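How to budget for hand-held grippers before you sign anything

Filed under: Buying and planning
Updated 2023-04-21

Most quotes for robot data kits start with the wrong number. They give you the price of the gripper, printed large, and then a line underneath saying "accessories as required". I have now been through this with three suppliers for our small lab, and the accessories cost us more than the grippers did. What follows is the method I use now. It is dull, and it takes an afternoon.

Step 1. Write down the task before you open a catalogue

One sentence per task, in plain words. "Pick up rubbish from a bedroom floor and put it in a bucket" will do. "General household manipulation" will not, and any salesperson who offers you that phrase should be asked what it leaves out. We had 19 tasks on our first list. By the time I had asked who would do each of them, and where, the list was a good deal shorter and so was the order.

Step 2. Decide on one hand or two

A pair costs more than twice the price of one. You need both units to agree on the time, you need double the storage, and if one breaks the other sits idle. Suppliers will tell you that everything worthwhile needs two hands. Go down your list and mark the tasks that truly do. Folding, yes. Holding a bag open, yes. Putting cups on a shelf, I doubt it.

If you do end up with pairs, order a spare single unit as well. Trastico only sold theirs in boxed pairs when I asked, so a spare meant buying two. Ask early.

Step 3. Price the parts that wear out

Pads go first. Ask for the price of a set of pads, the delivery time, and whether you can fit them yourself with an ordinary hex key. Jorker quoted us 188 euros for a "service kit" which, when I asked for a list of contents, was pads, bolts and a cloth. I asked for the pads on their own and was told this wasn't possible. A week later it was possible.

Then ask about the pivots. A linkage gripper has a number of joints and every one of them can work loose. You want to know the bolt size, and you want it to be a size you can buy in a normal shop. Put a line in the budget for thread-lock and another for somebody's time.

Step 4. Test with soft, awkward things

Every demonstration I have sat through used a wooden block or a drinks can. Those are easy to hold and they tell you very little. Ask for a trial loan, and bring your own rubbish: cotton wadding, balled-up paper, a sock, a thin plastic bag. Do it in a real room with a bed and a door in it, and have the people who will be doing the job hold the grippers.
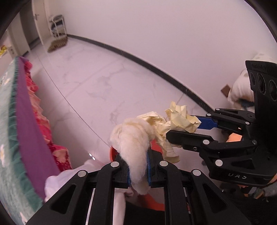
Run the trial for at least two hours. Ten minutes proves nothing about weight. Daithí Ní Mhurchú, who ran ours, kept a sheet of paper with three columns: dropped, missed, and sore wrist. The third column filled up fastest, and it was the one that changed our minds about the heavier Gudeta model, which had looked the best on paper and had the nicest brochure by far.

Things to note during the trial:
- Whether soft material catches on the joints.
- Whether the lenses get blocked when something bulky is held.
- How long a charge lasts, against what the sheet claims.
- Whether left-handed people can work it.

Step 5. Budget for what happens to the recordings

Cameras fill disks. Take the supplier's figure for an hour of recording, multiply by your planned hours, and then double it, as you will want a second copy. If the software only saves to the supplier's own cloud service, treat the yearly fee as part of the purchase price and add up 4 years of it. Trurier's kit was the cheapest of the lot until I did that sum.

Also ask what happens if you stop paying. Get the answer in writing.

Step 6. Set aside money for the rooms

Homes and mock-up rooms need resetting between takes. Someone has to empty the bucket, scatter the paper again and make the bed. We spent around a third of our staff hours on this and had planned for none of it. I have yet to see a supplier's spreadsheet with a row for it.

Step 7. Make the order smaller

Take your final figure and order half the units. Keep the rest of the money back until April is out, or whatever your first full month is. If the supplier says the discount only holds for the full number, ask for the same discount on a second order, with a date. Two of our three agreed by return email. The third is still "checking with the team".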